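The long road to a better brake pad

If you have ever sat in a queue of traffic in Lagos, with the lorries creeping and stopping and creeping again in the heat, you will know the sound I mean. It's a sort of tired squeal, and after an hour of it you start to hear it in your sleep. Esi Agbeko grew up with that noise outside her bedroom window, and she has built a business on making it go away.

Her company, Virnus, makes brake pads for buses and delivery vans. It began with 2 presses in a rented unit in Gindton, a town most people only pass through on their way to the coast, and for a good while the orders came mainly from garages close enough for her to drop the boxes off herself on the way home (she still has the van, and she is fonder of it than she will admit). 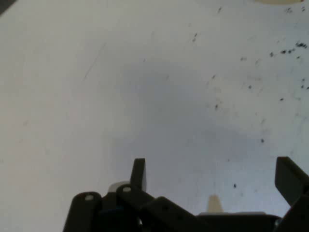 Vol. 18, No. 2 | Page 20

These days there are 186 people on the payroll, and the talk in the canteen is all of the new plant at Jatside, which is due to start work in August. I was given a seat by the window, a mug of very strong tea and a plate of biscuits, and Esi talked for most of the morning without once looking at her phone, which I took as a great kindness from somebody with a factory to open!

The plan is simple enough to tell, though I suspect it is a good deal harder to carry out. Gindton will go on making pads for the bus firms at home, while Jatside takes on the export work, most of it bound for West Africa. Until now both have shared the same lines, and every change from one kind of pad to the other has meant stopping, cleaning down and starting again. The bus firms grumbled about the wait, and so did the buyers in Lagos, and Esi says she could hardly blame either of them.

Money has been the worry, as it so often is. Steel backing plates cost more than they did, freight has gone up too, and a bigger rival made an offer for the company last year that would have let her retire in some comfort. She thought it over for a long weekend, walked the dog a great deal, and said no.

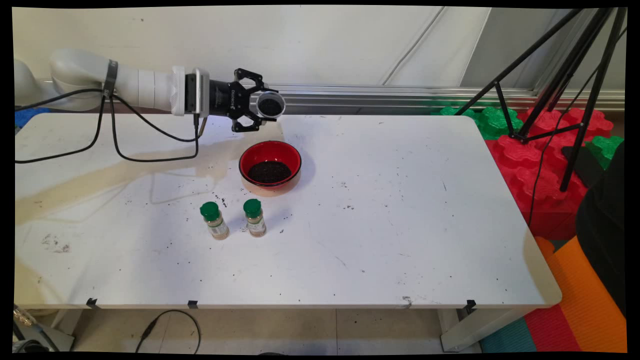 Her brother thought she was mad, and told her so over Sunday lunch, but he has since put some of his own savings into Jatside, so perhaps she talked him round in the end. The rest has come from the bank and from a bus operator that has bought from her for more than 20 years and wanted to be sure of its supply.

What she would like next is a pad that lasts a full season on hilly routes, and she has promised her oldest customers first go at it. Before I left she walked me to the gate, pointed out the old van, and asked me when I had last had my own brakes looked at. I have booked the car in.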